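4.2 Drawers and doors in cluttered living rooms

The handle-free fronts in our first round were easy: plain panels, bright light, nothing on the floor. Real living rooms are far more fun. For the second round we moved to the Brasance flat, where the low white media console has finely ribbed fronts with hardly any contrast between one panel and the next, and where chargers, adapters and cables live on top of the furniture and under it. Every method we had tried before this one lost track of at least one panel edge here, so we were keen to see what Peltia would make of it.

Peltia keeps two estimates of the furniture at once. The head view supplies a coarse layout: which fronts exist, which are open, and what lies on the top surface. The wrist view supplies a fine one: where the seam runs relative to the fingertips. The two are joined only when they agree on the seam position, and until then the arm moves slowly and the policy keeps asking for new views. Figure 7 gives a head view and a wrist view from the same session.

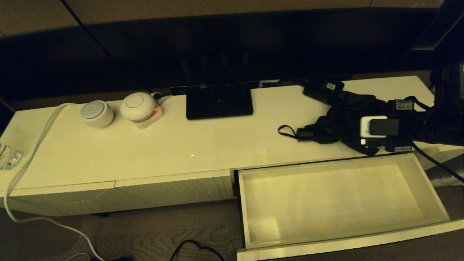
Page 13

Figure 7. Head view and wrist view, Brasance flat. The two views are not matched in time.

The head view is a good example of why the coarse estimate matters. With the right-hand drawer fully out, its pale interior is the clearest shape on the whole console, and the layout module picks it up at once. The closed front on the left is much harder. Its ribbing produces a dense set of parallel lines, and the real seam is only one more line among them. The dark television glass behind adds reflections of its own, which an earlier version of the module was happy to call edges. Adding the open drawer as an anchor fixed this very nicely: once one front is known, the spacing of the others is tightly limited.

We ran 46 trials in the flat, split between opening and closing. Peltia completed 40 of them without a person stepping in. The Rengifo baseline, which uses the head view alone, completed 13 from the same starting poses. We had expected a gap, but the size of it delighted us, and it held when we swapped the order in which the two methods were run.

Most of the gain comes from the last stretch of the approach. Seen from the wrist, the grooves are wide enough to be told apart, and the seam between the two doors becomes a usable target even though both are white.

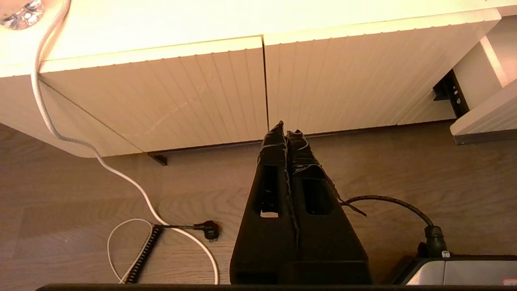
The fingers themselves take up a good part of the view at this stage, and we mask them with a fixed outline taken at the start of each session. The outline has to be redrawn whenever the tips are rewrapped, as frayed tape changes their shape enough to hide a seam or suggest a false one. We tried learning the mask instead, using the Putell segmentation code, and it did well on clean fingers but tended to swallow nearby black cables along with them. That is a costly mistake in a room like this one, with leads lying on the floor close to where the fingers work.

Cables were also behind most of our failures. Of the trials that did not finish, four ended when the policy stopped for a lead it judged to be in the drawer's path, and two ended with a wrong seam. We count a cautious stop as a failure throughout, although we would much prefer it to a dragged adapter. A loose lead has no fixed shape, so the coarse layout from a few seconds earlier may already be out of date by the time the arm gets there. Asking for a fresh head view just before contact helped in our pilot runs, at the price of a slower approach, and we return to that trade-off in Section 4.3.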